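# In defense of the cheap pink bowl

I own too many bowls. I know this because in February we moved apartments, and I wrapped every one of them in newspaper myself, sitting on the floor with ink up to my elbows, and somewhere in the second box I started to get mad at them. Who bought all these? (Me. I bought all these.)

So I've had bowls on the brain for a couple of months now, and I have come to an opinion, and the opinion is that the plain, light, one-color bowl with nothing printed on it is the best thing in most people's kitchens and gets treated the worst. It lives at the bottom of the stack. It gets lent out and never asked after. When company comes it goes in the cabinet over the fridge with the fondue set.

Let me tell you about the good bowls first, so you know I gave them a fair shot. I have a big stoneware one from Bandora, speckled, gorgeous, and it weighs as much as a toddler. I paid $90 for it, and I've used it maybe four times, because once you put potato salad in that thing you need both hands and a clear path to the table. It can't go in the microwave. It doesn't fit in our dishwasher unless you take out the top rack, and then where do the glasses go? I'm keeping it! It's beautiful! But I wouldn't call it useful.

Then there's the nesting set, nine of them, each with its own lid, and I don't have to tell you how that went. The lids live in one drawer and the bowls live in another and they've been seeing other people.

My friend Zorica Bošković cooks for a living, lunches mostly, for an office over on the next block, and when I griped to her about all this she opened her prep cabinet and showed me what she works out of. Plain bowls, no pattern on any of them, every one a little scratched. She told me she'd bought fancier ones when she was starting out and gave them to her sister. "A bowl has one job and it's to be open at the top," is what she said, and then she got annoyed at me for writing it down.

I think about that a lot. Open at the top! So much of what's sold to us for kitchens seems to be trying to get away from that. There are bowls with a spout and a handle and a grippy ring on the bottom and measuring lines up the inside that wear off by summer. I looked at one online from Ferkamora that had a little grater built into the lid. I'd like to meet the person who wants to grate a carrot into a bowl through the lid of the same bowl and then clean carrot out of a hinge.

A plain bowl goes with you from job to job. On any given Saturday mine holds pancake batter, then gets rinsed, then holds the green beans while I snap the ends off, then it's out on the back steps full of clothespins. My neighbor Haf Ifans bathes her grandson's plastic dinosaurs in hers. You'd never do that with stoneware, and I'd argue the stoneware is missing out.

And you can see what's in it, which sounds like a silly thing to praise until you've tried to check for a stray bit of eggshell against a busy blue floral. Patterns inside a bowl are a menace. I had one with a painted vine running around the inside and for years I'd go after the same leaf with a sponge, every single time, thinking it was spinach.

Now, color. I'm going to stick up for pink. People get funny about pink in a kitchen, they'll have sage green everything and a navy blue oven and then act like a pink bowl wandered in from the nursery. But look at it in real light sometime. One plain pink gives you a whole run of pinks, bright along the rim, rosy down the side, and then that dusky, nearly purple color where the shadow sits. You don't get that with white. White bowls just go gray. I could look at the inside of an empty pink bowl for a good long minute, and I have, with the coffee getting cold next to me.
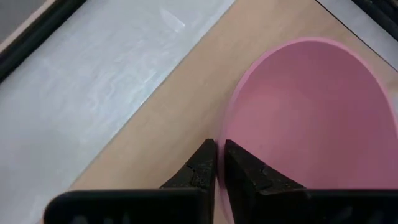

Matte is the other thing I'd ask for, if anyone's asking. Shiny bowls show every fingerprint and they flash the ceiling light back at you while you're trying to see if the butter's creamed. A matte one just sits there and lets you work. Mine has lost whatever sheen it had and I like it better.

I'll give the other side its due. A light bowl skitters when you whisk. You have to hug it against your hip or put a damp dish towel under it, and if you've got a stand mixer you probably think I'm being quaint. Some of them hang on to the smell of onion. And I wouldn't pour hot caramel into a bowl if I didn't know what it was made of, please don't do that and then write to me.

There's a money argument too, though I don't love making it, as it always turns into a lecture. Fine, a short one. I added up what I'd spent over the years on serving pieces, mixing sets, the salad thing with the wooden claws, and I quit adding when I hit $300, with a whole shelf still to go. The pink bowl came from a bin by the register at Obradović, the hardware store near our old place, where I'd gone in for picture hooks. I don't remember the price. I remember I forgot the hooks.

Anyway, we've been in the new kitchen a while and it has less cabinet space than the old one, so some things had to leave. The nesting set went to my cousin, with six of the lids. The vine bowl went to the thrift store, and good luck to whoever gets the spinach leaf. The Bandora is up on top of the fridge holding lemons. The pink one never made it into a cabinet at all, it goes from the drying rack to the counter and back again, and right now it needs a rinse because I had popcorn in it last night.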